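May 18, 2019
Notebook, open day at the Nismont building

Doors at 10, last group out a little after 4. Front desk clicker says 629 through the building. Our room was held to small groups, so we saw a fraction of that.

Setup the evening before. Battery pack swapped, spare on the charger overnight. Joint zeroing done twice: the left hip came up with an offset the first time, clean the second. Walking gains left at the August values. The newer set is quicker on turns but has fewer hours on it, and I did not want to find a problem with visitors in the doorway.

Program was the same all day:
1. Stand, shift weight, three steps in place.
2. Walk to the shelf.
3. Basket pick and place, left hand.
4. Questions.

The Panagiotou people came in the second group and asked mostly about grip force. Told them we cap it at 70 percent of rated for anything plastic. They wanted to see the logs; I said after the event, through the usual contact. Fendska sent two engineers who asked about the ankle reducers and whether we had tried the Etari units. We have not. They claim lower backlash but the housing is wider, and the shin cover would need rework.

Item 3 needs the most attention from the operator. Approach speed to the shelf stays at the low setting, with the gripper opened before the arm extends.
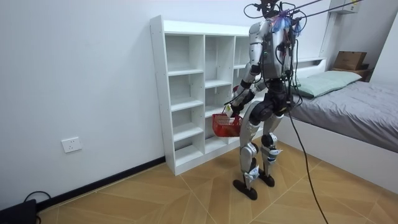

Handle thickness matters more than basket weight. With a thin handle the fingertips close nearly to their stop, and the force reading there is poor — the controller can report a good grasp on very little contact. Add a minimum gap check before lift. Should be a short change in the grasp state machine.

Cable routing: the hip line wants a swivel. Twist builds up over a day of turns in the same direction. For now, unplug and untwist between groups.

Log volume for the day 2,946 MB, copied to the shared drive, not yet sorted. Cycle counter on the left gripper is near 1,000, so fingertip pads are due for inspection before the next run.

To do: gap check, swivel, pads, reply to Panagiotou about logs, ask Fendska for the Etari drawing.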